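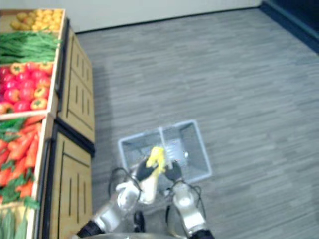
Green beans by the crateful, and a basket ready and waiting.

I have been meaning to write about vegetable soup for months, and with the mornings turning a bit sharp and the dog refusing to get out of her bed before breakfast, I think the moment has come. Soup season begins for me on the first day I want a cardigan indoors. This year that was yesterday, so here I am on September 7, 2020, with a pan on the hob and the kitchen window steamed up, typing with one hand and stirring with the other.

I should say first that I was a dreadful soup maker for most of my life. My mother made a lovely one, thick enough to stand a spoon in, and never wrote a word of it down. When I left home I tried to copy it and produced something that tasted like the water you get after washing a cauliflower. I blamed the stock cubes. I blamed the cooker in that little flat in Pusdale, which had one ring that worked and one that worked if you leaned on it. The trouble was really that I was in a hurry. I put everything in together, filled the pan to the top with water and boiled the life out of it.

What changed things was being stuck at home in April with a great deal of time and a very odd assortment of vegetables. We were having a box delivered from Saltdale, and you took what you were given (quite right too, they were run off their feet). One week it was nearly all leeks. Another week there were 9 turnips, and I don't believe I had bought a turnip since my wedding. You can't roast that many turnips, or at least you can't get anybody in this house to eat them. So into the soup pan they went, and because I had nowhere to be, I took my time over it.
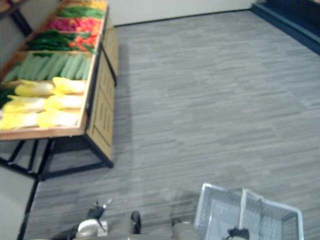

Onions first, then, and for much longer than you'd think. I give mine a good 24 minutes over a low heat with a lump of butter and a pinch of salt, lid on, until they've gone soft and sweet and almost see-through. My old recipe book says five minutes, and I can only suppose whoever wrote it had a train to catch. If you do just this one thing your soup will be better, I promise, even if you ignore everything else I say!

After that the hard things go in - carrots, turnips, a potato if you like it thick - cut small and left to sweat with the onions for a bit before any liquid goes near them. Then enough stock to barely cover. I used to drown mine. You can always let a soup down with a splash from the kettle at the end, but getting water out again means boiling it for ages, and by then the carrots have given up.

The green things wait until last. Beans want a few minutes, peas hardly any, and cabbage somewhere in between, depending on how you feel about cabbage. I like mine with a little bite left. My husband likes his cooked to rags and says so every time, and I have started putting a handful in early for him and a handful in late for me, so there are two sorts of cabbage in one pan and we each fish about for our own. Marriage is like that after a while.

As for courgettes, I've gone back and forth. They turn to nothing in a chunky soup, but if you are going to whizz the whole lot up they make it beautifully silky, and a big one that's got away from you in the garden will do just as well as a little one. Scoop the seeds out first. I forgot once and we were picking them out of our teeth all evening.

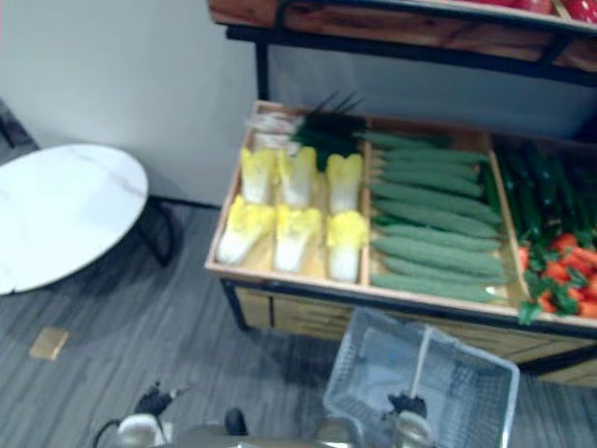

My neighbour read a draft of this over the fence and said that I had left out the most important thing, the rind off the end of the cheese, and that any soup without one was only hot vegetables. I'd never tried it. I did on Sunday's leftovers of a pan, fished the rind out before serving, and I have to admit there was something rounder about it, sort of savoury at the back. So that's going in from now on, with thanks, though I'm not giving up my spoonful of mustard.

A word about pans, as I've been asked before. Mine is a big old Brorell with a chip in the lid, bought in a closing-down sale, and it holds enough for 8 bowls if nobody is greedy. It is far too heavy to lift when full, so I ladle. Anything with a thick bottom will do the job. Thin pans catch, and once a soup has caught there's no rescuing it, whatever they tell you about potatoes.

I freeze what we don't eat in old ice cream tubs and I never label them, so every winter there's at least one evening when we think we're having leek and potato and get stewed plums. I have bought labels now. They're in the drawer with the string.

Next time I'll do dumplings, if I can get them to stop sinking. The pan's starting to blip, so I had better go and turn it down.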